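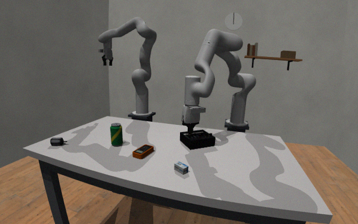 Well, I did it. I went in the sea in March, and I have the blotchy legs to prove it!

If you've been reading these for a while you'll know I've been threatening to join the Ordale morning swimmers ever since I moved down here, and that every month I've found a new excuse. First it was my shoulder, then it was the boiler man, then I couldn't find my costume (it was in the drawer with the tea towels, don't ask). But I turned 57 last month and Tyra Fagerlund sent me a birthday card with a tide table folded up inside it, and there's only so long you can leave a thing like that propped on the mantelpiece.

High water was 1030, so we met by the railings at ten. There are 34 steps down to the tidal pool and I would like whoever built them to know that the bottom few are very slippery and very steep. Tyra went down them like a goat. I went down them sideways, holding on with both hands and my towel round my neck.

The water was 5 degrees. I'd told myself the number wouldn't mean much to me, and for the first second it didn't, and then it did! I made a noise that set off a dog up on the promenade. Tyra's advice is to breathe out as you go in and keep your hands out of the water until you've got your breath back, and I can pass on that it helps a great deal. I stayed in long enough to swim across to the far wall and back, which isn't a big pool by anyone's standards, but I was as pleased as if I'd done the Channel.

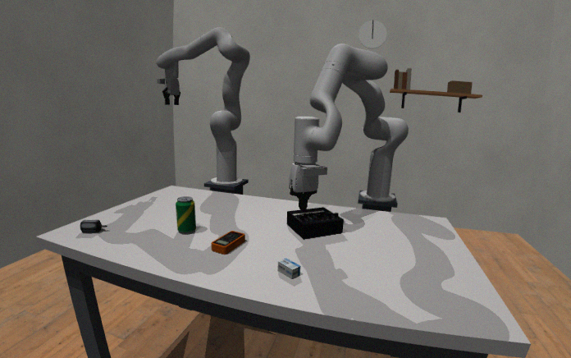
KIT AND CAKE

A few of you wrote in after the last issue asking what you need to bring, so I took notes this time. A proper woolly hat, and keep it on while you swim. Old trainers or those rubbery beach shoes for the steps. A big loose top with no buttons – I wore a shirt with buttons, and I was still trying to do them up when everyone else was on their second cup of tea. Lay your clothes out in the order you'll want to put them on before you go in. I thought this was fussy until I was stood there with my jeans on and my long johns in my hand.

I've been going back and forth about whether to buy one of the big changing robes. They do look cosy, but they cost more than my winter coat did and I can't see myself wearing one to the shops. For now I'm making do with my dressing gown. 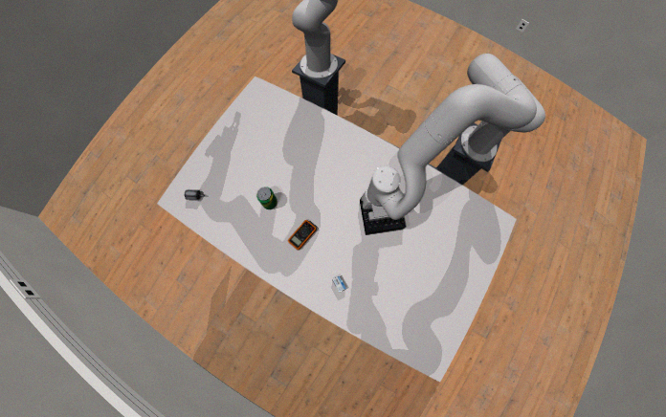
Flask-wise, I'd go bigger than you think. Mine was empty by the time I could feel my fingers enough to hold it properly, and I ended up scrounging off Tyra, who brings hot blackcurrant and swears by it. Afterwards we all went along to Kamel, the café at the top of Okon Street, for toasted teacakes. They don't mind damp hair and they don't mind sandy feet, and the window table is big enough for six if one of you perches on the sill. I had two teacakes. I'd have had a third if they hadn't run out.

A couple of us are talking about a trip round the coast to Plarelau when it warms up a bit, as there's a sandy beach there and no steps at all. If you fancy it, drop me a line and tell me whether you'd want a lift, my car takes three plus wet bags.

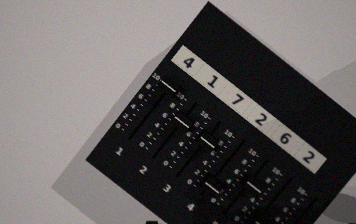 Control panel with a label strip of digits.

Next swim is the same place, going by the tide again, so check the board by the railings for the time. Come and watch if you don't want to get in. And if anyone picked up a single grey sock with a hole in the heel, it's mine and I would like it back, please.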